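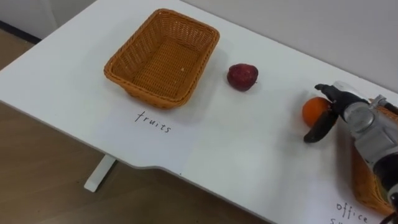
Fig. 4. Gripper at the orange, basket "fruits" still empty.

4. First sorting test

1. Write the name of each basket on the table, directly below it.
2. Put the apple and the orange on the free surface between the baskets.
3. In the Menon panel set speed to 75 and grip limit to 400.
4. Press Start and keep one hand near the stop button.

Caution: Do not reach over the table when the arm has power – also not during pause.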